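Célula Erus de dois braços: manual de instalação e manutenção
Secção 4. Verificação dos braços e dos cabos antes da tarefa de loiça 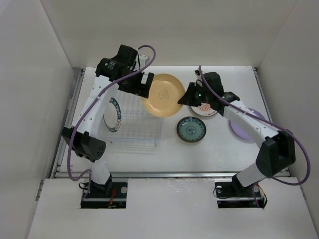
Esta secção aplica-se às células montadas pela Prikuvia com dois braços e bancada fechada. Deve ser seguida depois da fixação das bases (secção 3) e sempre que um braço seja substituído. Os valores indicados são os da configuração de fábrica.

Ferramentas: chave sextavada de 2,5 mm, multímetro, pano seco, abraçadeiras reutilizáveis.

CUIDADO: os braços caem quando perdem alimentação. Segure o antebraço com a mão antes de desligar a fonte e nunca apoie o peso na garra.

4.1 Bases e alimentação

1. Retire toda a loiça e o escorredor da bancada.
2. Desligue a fonte e espere que os indicadores se apaguem.
3. Confirme que cada base assenta por inteiro no recorte do painel frontal. Se houver folga, reaperte os parafusos em cruz.
4. Puxe ligeiramente cada fio junto ao conector da base. Um fio que se mova dentro do terminal tem de ser cravado de novo.
5. Ligue a fonte e espere 22 segundos antes de enviar qualquer comando.

Nota: a base esquerda e a base direita não são permutáveis. A calibração fica guardada por lado.

4.2 Cabos das garras

1. Leve os dois braços à posição de repouso.
2. Siga o cabo da garra até à base e procure vincos ou zonas esmagadas.
3. Deixe um laço largo junto ao cotovelo. Um cabo esticado solta-se quando o braço chega ao fundo da bancada.
4. Dobre e estenda o cotovelo à mão, com os motores desligados. O laço não pode prender nos blocos dos motores nem arrastar sobre a mesa.
5. Repita no outro braço.

Substitua o cabo ao fim de 2000 ciclos, mesmo sem danos visíveis, e anote a troca na folha da célula.

4.3 Ensaio com pratos

1. Coloque o escorredor na metade esquerda da bancada, com as ranhuras livres de resíduos.
2. Pouse um prato liso entre os dois braços.
3. Carregue o programa de ensaio e reduza a velocidade para o valor mínimo.
4. Aproxime uma garra do rebordo. A mandíbula deve tocar no prato sem o empurrar.
5. Repita com a outra garra.
6. Se o ensaio terminar sem alarmes, passe a velocidade para 100.

CUIDADO: não introduza as mãos na célula com o programa em curso, ainda que os braços pareçam parados.

Alarme 104: perda de comunicação com um motor. Desligue a fonte, verifique o cabo desse braço e recomece em 4.1. Se o alarme voltar, contacte Nneka Isah, assistência técnica, oficina de Lamthorpe.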